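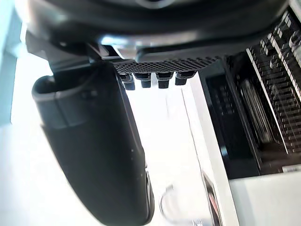 Speaker notes - page 6

Slide 1. Dumplings by the road

Good morning. I want to talk today about potato dumplings, the kind sold from carts and small windows in Keltham, and what happens to a dish like that when it moves from a kitchen to a street.

Ask who in the room has eaten one. Wait for hands. If few, give the short version: grated potato and mashed potato mixed, a filling of onion and smoked pork or farmer cheese, boiled, then fried in butter on one side only.

Slide 2. Where they come from

The dumpling was home food first. Families in the Detine valley made them on Friday because the meat was mostly gone by then and the potatoes were not. The recipes I collected have no measurements to speak of. One says "enough flour." Another says to add flour until the dough stops complaining. Read that one out.

When people moved to Keltham to work at the mills they brought the dish along. The first cart stood outside the Haworth gate and sold to the early shift. It had one pot and no fryer, so those dumplings were boiled only. Older customers still ask for them that way.

Slide 3. What changed on the cart

Size. At home a dumpling is as big as a fist and you eat it with a fork. On a cart it has to fit in a paper cone. Most sellers now make them two bites across.

Filling. Cheese holds heat badly and leaks. Sellers moved to onion and pork, and later to mushroom.

Sauce. Sour cream stayed. The vinegar cucumbers are new and I have not found one home recipe that has them.

Price. Keep this short, people drift off here.

Slide 4. The Haworth market

This is the main part. Slow down.

The market runs every week from spring until the cold sets in. Last August I ate at all 18 stalls that sell dumplings. Only 2 of them grate the potato by hand. The rest use a machine, and I could not taste the difference in a blind plate. I expected to. Say so.

What I could taste was the age of the potato. Old potatoes have less water and the dough needs less flour, so the dumpling comes out light. New potatoes look nicer and make a heavy, gluey dumpling. The better stalls buy last year's crop for as long as they can get it, then switch to a mix.

The second thing was the butter. Several stalls fry in oil and brush butter on at the end. It smells right when they hand it over and it is gone by the third bite.

Busiest stall sold 980 dumplings on the day I stood there. They ran out before two o'clock and closed up.

Slide 5. Sit-down places

Privness is the restaurant most visitors get sent to. It serves the big home-style dumpling, one to a plate, with the cheese filling. It is good. It is also slow, and you should order when you sit down.

Mention the soup with the leftover cooking water. Skip if behind time.

Slide 6. Making them at home

Squeeze the grated potato in a cloth, harder than feels needed. Let the liquid stand, pour it off, and scrape the white starch from the bottom of the bowl back into the dough. Boil one dumpling as a test before you shape the rest. If it falls apart, add a spoonful of flour and test again.

Water should barely move. A rolling boil breaks them.

They freeze fine uncooked - lay them flat on a tray first, then bag them.

Questions. Someone will ask about gluten-free. Potato starch works in place of the flour, but the dough is sticky and you need wet hands. Recipe sheets are on the table by the door.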